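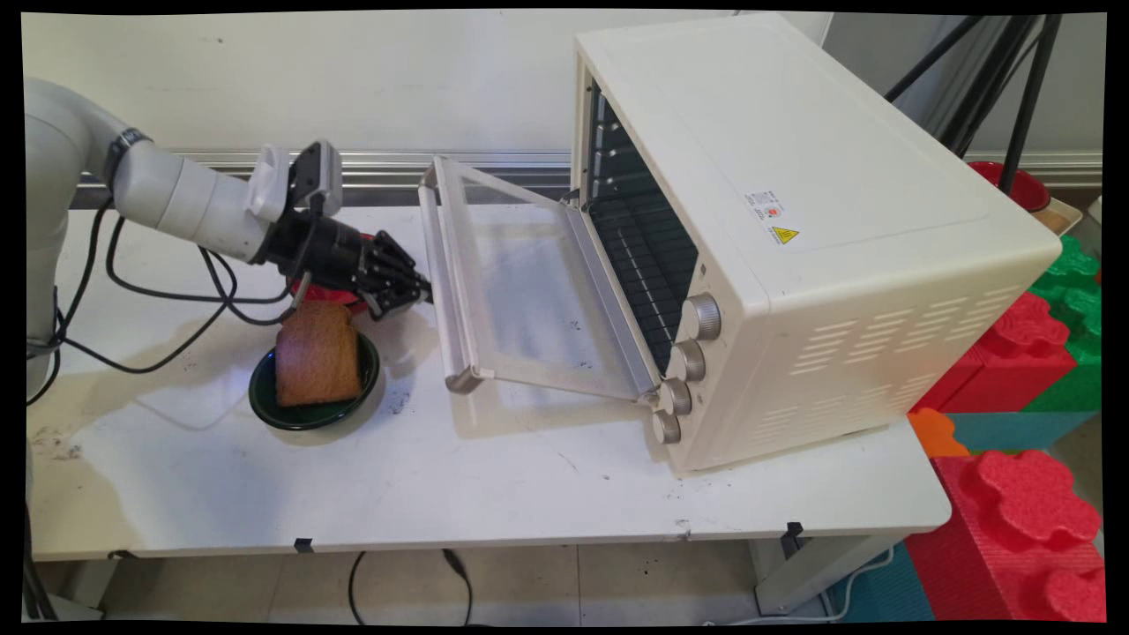 Toast duty, six weeks in

So the arm has been making toast at work since June and people keep asking me how it's going, so fine, a post!

Quick background if you're new. I work the breakfast side at Ollalari, which does the food for the Jovbridge offices, and for years my mornings were toast. Slices in, door shut, stand there, door open, slices out, burn a knuckle on the rack. Then the company brought in an arm with a proper hand on it, black fingers and all, and gave it the toaster oven. We call it Vlad. The oven is the same kind of cream countertop thing you'd have at home, with a pull-down door and four knobs, so it's learning our kitchen stuff the way it comes.

Our record so far is 1121 slices, and yes, I keep the tally on my phone. It's slower than me. I could do a tray while Vlad is still thinking about the handle. But I'm not standing there anymore, and that changes the morning more than I expected. I get the eggs going before 7, I talk to people at the counter, I even sit down for my coffee (sitting! with a chair!).

The part I like less: two of the 17 of us on the early shift lost an hour a day when the schedule got redone. They were offered hours over at the Brolodham site, but that's a long bus ride and one of them said no thanks. I brought it up at the shift meeting and got a "we'll look at it." Still waiting.

Also my job now includes putting the bowls where Vlad likes them, the little green one especially. Move it a few inches and you get to watch a very expensive hand feel sorry for itself. I've started marking spots with tape.

More next month, I want to write about the dishwasher argument.

We use cookies to improve your experience on this site. By continuing to browse you agree to our use of cookies. Accept | Manage settings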